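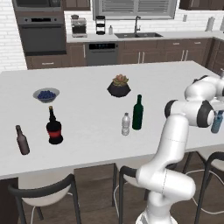

Sastent, Monday, October 3, 2022

Print this page | E-mail this page

# Jitomwood Kitchen Set: README and purchase notes

Jitomwood is a set of simulated pick-and-place episodes, all of them in one kitchen and most of them about bottles. It exists so that we can decide what to buy before buying it. The previous method was to buy it and then decide.

## What is in the set

- 1,790 episodes, one arm, one gripper, one island counter
- 179 of those held back for testing. Please stop training on them, Bastien.
- 6 bottle models, from a small clear water bottle up to a tall dark green wine bottle
- Clutter: a bowl of blueberries and a succulent in a black pot. Neither is ever the target. Both get knocked over more than the targets do.

The bar chairs have collision turned on. Early versions left it off, and the arm's elbow spent a happy week inside the furniture. We would have ordered a longer mounting rail on the strength of those results.

## What it is for

Three lines in the April budget request depend on it:

1. Arm reach. Can the shorter Selska arm cover the island from one end, or do we pay for the long one?
2. Gripper. The stock fingers come with the arm. The Coste fingers open wider and cost extra, as wide things do.
3. Bench. Whatever we mount it on has to hold still. Urho Lappalainen has views on the current bench and will share them.

Run `reach_report` first, then `grip_report`. Each writes a table you can paste into the request form, which accepts 300 characters per box and not one more.

## What it is not for

Glass breaks. In here it doesn't. A dropped bottle rolls away looking sheepish and costs nothing, so don't take the drop rate and call it a breakage budget. Armelle Le Goff did the real one by hand and it's in the other folder.

Liquid isn't modeled. Every bottle is a solid lump with a fixed weight. Labels are painted on and caps don't turn.

Lighting is one daytime setup. If you need evening, ask Yung-ching Yau, who has a half-finished branch and a backlog.

## Known problems

- The pale blue bottle sometimes slips in the gripper for the first few steps after a lift. Friction value under review.
- Prices in `quotes.csv` don't include shipping. They never do.
- The oven door doesn't open. Please stop filing this.

## Contact

Debashish Majumder keeps the files and signs the orders. Write to him before the request goes in; afterward he can only sympathize.

Print this page | E-mail this page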